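Datden Booth Kit, reviewed
September 28, 2023

We have used the Datden kit since April for two-handed cloth work, mostly shirts. It comes as black curtains, clips and a 2-page rule card. I was asked to review the curtains, but the card is the better half.

The card says to lay the garment flat with the collar toward the back wall, keep both grippers' markers clean, and log 200 runs before changing anything. Ciarán Ó Briain wanted to drop the last rule. We kept it, and our bad runs got easier to trace.
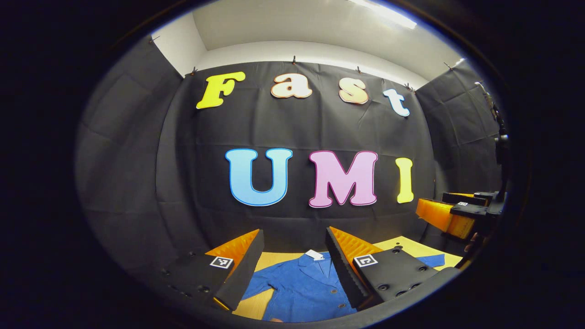
Filed under: Workcell Rules & Setup

Black cloth on the back and sides is a sound default. Creases do show, and the card has no word on ironing. It also doesn't cover lettering on the back wall. Ours says "Fast UMI" in big bright letters, and I would like a rule on when that has to stay put between sessions.

The clips hold well - we have not replaced any. The cloth picks up lint. Ostlow sells a similar set with no card, and I would not bother with it.

Good for a new lab. If you already have written rules, buy the cloth elsewhere.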